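Friday, November
Lougher unit, evaluation notes, soft goods in the lounge

Picking up from the bench work. The grip tests on rigid parts are written up in Mabli's sheet and I'm not repeating them. Today was all lounge: armchair, blanket, pillow, lamp left where it normally stands. Software is the build Doltstead sent with the second crate, no local changes except the arm speed cap, which I set at 87 percent for the whole day.

What we want out of this: does the household package do what the sales sheet says it does with cloth, and can someone on our side set up a task without calling Doltstead. Parker needs an answer before the trial license runs out.

Setup
Boot and self-check fine. Hand calibration asked for the left hand twice, same as earlier in the week. Passed the second time without me touching anything. Logged as fault 3512 again. Doltstead's support page lists it as "informational" with no more detail than that.

Taught the chair as a work area through the tablet. The menu wants a seat height and a front edge. It doesn't have anything for a curved back or a wraparound arm, so I entered it as a plain box. Arm path planning treats the inside of the chair as solid if you make the box too tall. Cut the height down to the seat cushion and it would plan again.

Task is "pick up throw, fold, place on arm." Blanket starts bunched on the seat, pillow stays against the backrest. Right hand leads, left hand is supposed to come in once there's an edge to hold.

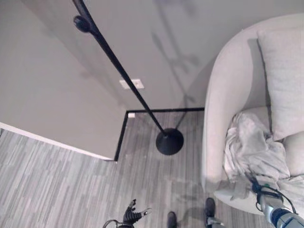 Blanket runs
First run stopped by me, right elbow coming up too fast for my liking. Dropped the cap a little and started over.

After that it got a hold of the cloth most times. Finding an edge is the slow part. It picks a fold, lifts, looks, puts it down, picks another. Pale gray blanket on a light gray chair is not helping. Raised the camera exposure setting from 300 to 1000 and the search got shorter, around half the time by feel. Needs a proper timed comparison.

Folds are loose. I'd call them usable for a lounge, not for a store shelf.

Pillow got dragged along once when the fingers went in too deep. Grip depth is a global setting, so lowering it for the blanket lowers it for everything. Asked Doltstead if it can be set per task.

Lamp
Kept it in on purpose. The base shows up fine on the floor map. The pole comes and goes. Added a keep-out circle by hand and had no contact after that.

To do
Repeat with the Clorkedden throw, dark color, same exposure.
Time the edge search at both settings.
Mabli Vaughan to check the left hand calibration log.
Ask Parker if the quote includes the spare finger pads.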